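Community Energy Coordinator, Amia Power Cooperative

Amia is a member-owned electric cooperative serving the valley towns between Bustos and the lake. We have been around long enough that some of our members remember their parents voting on the first line extension, and these days we are putting batteries and rooftop solar where the old diesel backup used to be. We are looking for a warm, organized person to help our members come along with us.

The job grew out of our Mosar project, a small battery and solar system that will keep the clinic, the grocery store and 252 homes running when the main line over the ridge goes down (and anyone who has spent a winter up there can tell you how often that happens!). The engineering is in good hands. What we need now is someone who likes people, can read a utility bill without flinching, and is willing to explain the same thing a fourth time to a member who missed the first three meetings.

What you would be doing

Visiting members at home to talk over their electric use, look at where a battery or new meter might go, and answer whatever comes up. Plan on a fair amount of driving, some of it on gravel.

Hosting evening information sessions, usually at 7 p.m., in whatever room a town can lend us.

Keeping our sign-up records in order and passing questions to the crew at Ikus, our installation contractor. They are good people but they do like things in writing.

Writing a short column for the member newsletter. The November issue goes to every household, so that one takes a little longer than the rest.

You would report to Valentina Daza, our member services manager, and share an office with Sebastián Navarrete, who looks after the meters and the outage map. It is a small office and we tend to eat lunch together, though you are welcome to go for a walk instead. 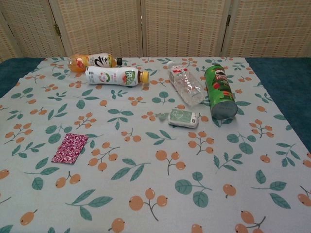

What we hope you bring

At least 2 years of work with the public, in any field. We have hired former teachers, a bank teller and a school bus dispatcher, and have been happy with all of them.

Comfort speaking to groups in English. Spanish is a big help, and we pay a bit extra for it.

A driver's license and a reliable car. We reimburse mileage.

You do not need a background in electricity. We will send you to a 60-hour course on home energy and storage during your first months, on paid time.

Pay and benefits

This is a full-time position with health insurance, retirement matching after the first year, and paid holidays. We also give each employee $400 a year toward boots, coats and other gear for field visits. The pay range is posted at the front desk in Bustos, and Valentina will gladly tell you over the phone.

How to apply

Send a resume and a letter, a page or so, telling us why you want to do this work. Please mention any towns in our area you already know. Paper applications can be dropped off at the Bustos office before 4 p.m. If you are unsure whether you are a fit, call and ask for Valentina. She would much prefer a phone call to a missed application.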